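Skutness begins second round of household recordings

November 4, 2018

The robotics company Skutness has started a new round of recordings for its learning system, this time in bathrooms. The work is done together with Rinamex, which prepares the data, and it will continue until February.

In the first round, in kitchens, the team collected 2,013 examples of simple tasks. Now the two-armed robot works at the washbasin, where it must fold a towel, move a soap bottle and wipe the counter. Every task is repeated 60 times, and after each 10 attempts the objects are put in new places.

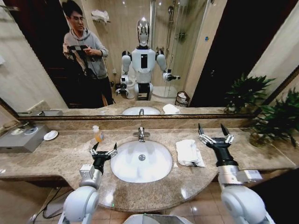 An operator guides the arms during all of the recordings, and the system learns later from the saved movements. Attempts that fail are also kept — they receive a separate mark, so that Rinamex can decide how to use them.

The company says that bathrooms are more difficult than kitchens. Mirrors and shiny surfaces can confuse the cameras, and there is less space to turn the base. For this reason the team has chosen 3 bathrooms of different size in Orellana, and a small part of the examples will be recorded with the lights turned low.

The results will be used in Tidisik, the tidying software of Skutness. A first test version is planned after the recordings are finished.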